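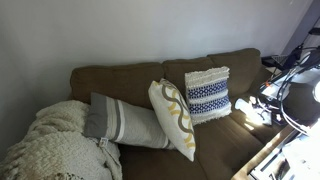 **Soft furnishings and dust: project report, Sesex group**

The test piece was a couch in brown fabric with separate back cushions. Throw pillows and a knit blanket were kept on it, as in normal use. The budget was 2,000.

Loose items were logged first, then the seams - these hold most of the dust.

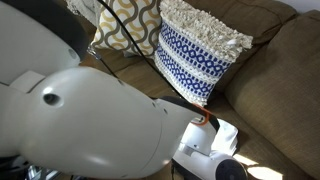 ## Method

Each pass ran from the back cushions down to the seat. Pillows were moved only between passes. The log sheet has 1,372 entries. 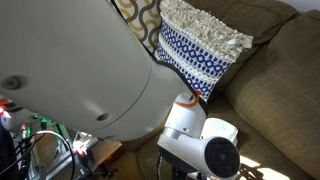 Entries with no pillow position were left out of the totals. Knit fabric was logged apart from the couch cover.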